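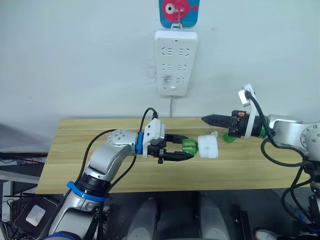
Suvgate is a campus comedy film set at the made-up Hutchins College, a small and rather shabby place of learning in the seaside town of Uvulero. It follows one year in the life of Sirov House, the least wanted hall of residence on the grounds, and its name comes from the old stone gate where most of the film's mischief is planned.

Plot

The story opens in September, when a muddle in the housing office sends 20 first-year students to a hall with beds for only 15. The five left over set up home in the laundry room, and a good deal of the first half hour is given up to their cheerful efforts to make it liveable, including a long and much-loved business with a tumble dryer and a pot of soup.

Trouble arrives when the college announces that Sirov House will be closed at Easter unless its residents can find 597 pounds for a new boiler. The students try a cake sale, a sponsored silence (which lasts less than a minute) and finally a talent night in the dining hall. The talent night goes wrong in nearly every way a talent night can, though the audience takes it all for a comedy act and pays up gladly.

Production

The film was made over 40 days, mostly during the summer holidays, when the real school that stood in for Hutchins had no pupils in it. The gate was built from plaster for the shoot and had to be patched every time it rained, so careful viewers may notice that its colour changes now and then from one shot to the next. The soup scene was largely made up by the cast as they went along.

Reception

Early notices were kind but a little puzzled, and several reviewers felt the romance between the librarian and the rowing coach was dropped too soon. The film found its true audience later, through late-night television, and it is still shown at student film clubs each autumn, where people are apt to turn up in dressing gowns and bring their own spoons.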